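Teaching a robot arm to fit a card, one bad try at a time
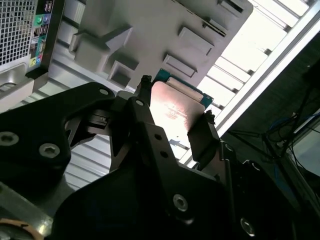
How many times do you have to show a robot a job before it can have a go alone?

For a fiddly one, a few hundred. Unnur Kvaran's team at Fidik recorded 300 showings of the card job before they let the arm try it without a person on the other end, and she thinks they could have got away with fewer if the early ones had been better.

Kvaran has a cold and a train to catch, so we talk fast. She runs the teaching side at Fidik, a small outfit that gets robot arms to do bench work: taking computers apart, putting them back together, swapping boards. Four people, two arms, a lot of screws in jam jars.

The idea is simple enough to say. A person does the job through the arm, the arm's movements and camera pictures are saved, and a program learns from the lot. Getting there took them since September.

"We started by hand," she says. "Literally holding the arm and pushing it along. You grab it behind the wrist, you walk it to the case, you feel the card go where you want. Lovely. Very natural. And the recordings were rubbish."

Why rubbish?

"My sleeve. My elbow. My head, once, the whole back of my head. The wrist camera was fine mostly but the one over the bench saw me in every single go. So the arm learns there is always a woman in a green jumper next to the job. Take away the woman, it doesn't know what to do with itself."

There was a second problem, and Siu-fong Kwok spotted it. Kwok does most of the actual driving now. When you push an arm by hand, he says, your own fingers do the clever part. You feel a card catch on its way in and you ease off without thinking about it. The arm has no idea you did that.

"It only has where it went," Kwok says. "It hasn't got why I slowed down."

So they moved to remote control. Kwok sits at a desk with a small copy of the arm, moves the copy, and the big one follows. He watches the wrist camera on a screen and tries not to look over at the bench. That rule was his own. If he looks across the room he is using something the robot can't see, and the recording becomes a sort of lie.

"First week was horrible," he says. "From the wrist view the gripper takes up half the picture. You've got two great black fingers and a bit of card, and somewhere behind it the place you are trying to get to. You want to lean round it. You do lean, in your chair. Doesn't help."

He managed 7 usable goes on the first day. By the end of the month he was doing 80.

I ask what makes a go usable. Kvaran and Kwok answer at the same time and don't agree. For Kvaran it's whether the card ended up right. For Kwok it's whether he'd be happy to see the arm copy every bit of it, and plenty of goes that ended up right were ugly in the middle. Long stops while he thought about it. Little wiggles. "It copies the wiggles," he says. "It copied me scratching my nose. The arm just sat there for two seconds with the card in the air, every time, because I kept stopping to scratch my nose."

They threw out 93 in the end, mostly for stops. Then recorded them again.

The case matters too. A tower on its side is full of edges, grilles, slots, loose cable, and a cable doesn't lie in the same place twice. Kvaran wanted it tidied for the recordings. Kwok wanted it left alone, and won. If it only ever sees neat cables it will be lost in the first real machine, was his argument, and she says now that he was right and that she'd rather I didn't make a big thing of it.

What about mistakes? Do you show it those?

"On purpose, yes," Kvaran says. This came from Ea Toft, who was with them for the autumn and has gone on to Pluston. Toft's point was that a perfect driver never shows the arm how to get out of trouble. So in a good share of the goes Kwok starts badly. Card tipped over a bit, or too far to one side, or touching the metalwork. Then he backs off, straightens up and carries on. The saved part begins just after the mistake, so the arm is taught the way out and not the way in.

Kwok says these are his favourites. "More like driving a car. Less like threading a needle."

It hasn't all worked. The grip still bothers them. Squeeze a card by its edges and there isn't much to hold, and through the desk controls Kwok can't feel how hard he is squeezing. There's a bar on the screen that goes from green to red, and a buzzer, which he has turned off. Kvaran would like something that pushes back against his hand. They have tried one kit, from Mogensen, borrowed for a fortnight. Good, too dear. Villads Ásgeirsdóttir is building a cheaper one on the other bench out of a bicycle brake cable and won't be drawn on when its done.

And how does it do alone?

Kvaran pulls a face. Better than she expected, she says, worse than the visitors expect. When the case is turned the way it was in the recordings the arm mostly gets there. Turn the case round and it goes hunting about. It will stop over the wrong slot looking quite sure of itself. They are recording turned cases this month, Kwok at the desk every morning, afternoons off it because his wrist aches.

Could anybody do his job? He thinks so, given a few weeks. Patience counts for more than knowing about robots. The best learner they've had came in from a watch repair shop, and the worst was Kvaran, which she doesn't dispute.

"I rush," she says. "And then it rushes. You do see yourself in it, it's quite rude."

She looks at the clock, has to go. Coat on, one arm in. I ask quickly what she would tell someone starting out on this tomorrow.

"Decide what a good go is before you record any. Write it on the wall. We had three people with three ideas and we mixed them all togehter." She is in the doorway by now. "And film it from where the robot is. Sit where it sits. If you can't do the job from that picture, don't ask it to."

Kwok is already back at the desk, putting his headphones on. He has a new batch to get through before lunch and the case needs turning.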